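Stulus Adds Wire Towel Rack to Its Kitchen Line

Stulus will begin selling a countertop towel rack in March. The rack is made of thin black metal rods, with a flat base and a taller upright at the back. It holds folded dish towels and small hand towels, and it stands on its own — no screws or wall mounts. 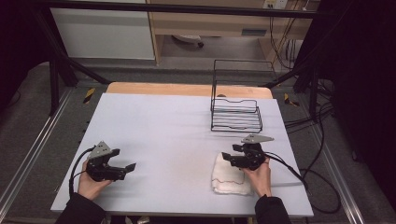

The first run is 2000 racks. Wullska, which sells kitchen goods online and in its own shops, has ordered 969 of them. The rest will be sold through the Stulus website and at Procházka home stores.

A white towel with a red stitched line will be offered with the rack as a set. Towels can also be bought separately. Care instructions are printed on the box.

Stores wishing to carry the rack can write to the Stulus sales office for a price list.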